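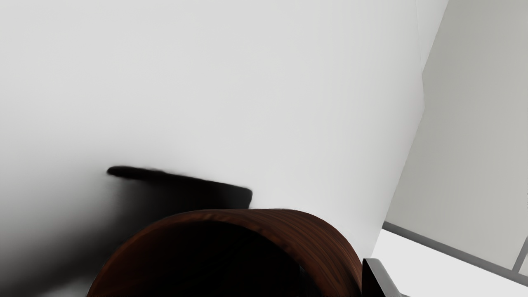

Figure 7.1 A wooden object in a computer-rendered scene, with a black shadow on the pale surface behind.

Chapter 7
Remaking the Controller: Shells, Buttons and the Feel of Things

If you have worked your way through the last chapter, you will have a game controller in pieces on the bench by now, with its screws in a saucer and its two rubber pads lying face up, and you may be wondering (as most people do at this point) whether it will ever go back together. It will! We are going to leave the circuit board alone for a while and spend this chapter on the parts your hands know best, which are the shell, the sticks, the triggers and all those little buttons.

People have been dressing up their game gear for as long as there has been game gear to dress up. Some of it is paint and nothing more. Some of it goes a good deal further, with brass plates, leather grips, carved timber and so on, and when it is done well you can't help wanting to pick it up. The trouble is that a controller has to be held, sometimes for a whole rainy afternoon, and a shell that looks splendid on the shelf can be a misery by the second level. Weight is the usual culprit. The standard Bekik pad we use throughout this book weighs 213 grams with its batteries in, and you will notice an extra 30 grams sooner than you would think, especially if it all sits on one side.

We will begin in Section 7.1 with measuring, which I know is nobody's favourite part, and then move on to choosing a colour and finish. Section 7.3 covers filling and sanding, and Section 7.4 takes you through a full rebuild of the Brenville arcade stick, whose roomy case is much kinder to beginners than a handheld pad. The Harries trigger kit comes up near the end. You don't need to buy one to follow along, although you will want to borrow a set if you plan to try Project 7C.

Before you start, have another look at the safety notes on dust and solvents in Chapter 2, and make sure that your batteries are out and put away somewhere sensible.

Key terms in this chapter
shell, boss, travel, dead zone, detent, primer, key coat

What you will need
One Bekik pad, taken apart as in Chapter 6
Kitchen scales that read in single grams
Masking tape and a soft pencil
Fine sandpaper in two or three grades
A notebook for your measurements

7.1 Measuring before you cut

Start with the empty shell, upper half only, resting face down on a folded towel.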